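What Is the Offside Rule?

We use cookies to remember your settings. By using this site you agree to this. Accept | Manage choices

If you watch soccer, sooner or later a player will score, everyone will cheer, and then a flag will go up and the goal won't count. The player was offside. It is the rule people argue about most, and you can learn it in a few minutes.

Why is there a rule at all?

Imagine your team leaves one player standing next to the other team's goal for the whole game. Every time you get the ball, you kick it as far as you can toward that player. The other team would have to leave somebody back there too, and soon most of the passing and running would be gone. The offside rule stops this.

Where is offside?

A player is in an offside position when these 3 things are all true:

The player is in the other team's half of the field.
The player is closer to the other team's goal line than the ball is.
The player is closer to that goal line than the second-to-last defender.

The goalkeeper counts as a defender. Most of the time the goalkeeper is the last one and another player is the second-to-last one. If you are level with that player, you are onside.

Arms and hands don't count when the referee decides. Your head, body and feet do. So a toe can be offside, but a finger can't.

When does it matter?

The moment to look at is when your teammate plays the ball, which may be a second or two before you get it. You can be onside when the pass is kicked and far behind the defenders when it reaches you. That is a fair run.

Standing in an offside position is not against the rules by itself. You have to get involved — by playing the ball, or by blocking the goalkeeper's view, for example. If you do, the other team gets an indirect free kick. Somebody else has to touch the ball before a goal can be scored from it.

You can't be offside straight from a goal kick, a corner kick or a throw-in.

Try it yourself

Say Prorkness are playing Tiveo. The Tiveo goalkeeper is on the goal line and the last Tiveo defender is 12 yards in front of it. The ball is 20 yards out. A Prorkness player is waiting 3 yards closer to the goal than that defender when the ball is passed to her. Is she offside? Yes. Now move her back so she is next to the defender. She is level, so play goes on. 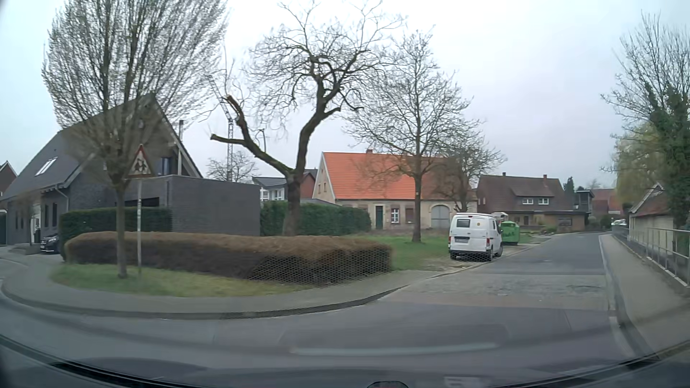

A street corner with grass and a trimmed hedge.

Who decides?

The referee does, with help from two assistants who move along the sidelines with flags. They try to stay level with the second-to-last defender so they can see straight across. In some big leagues, officials can also check a video.

Games for very young players often leave the rule out. If you are joining a new team, ask your coach whether you will be using it — some teams start it one year and some the next.

Words to know

Goal line: the line at each end of the field, including the part between the goalposts.
Onside: not in an offside position.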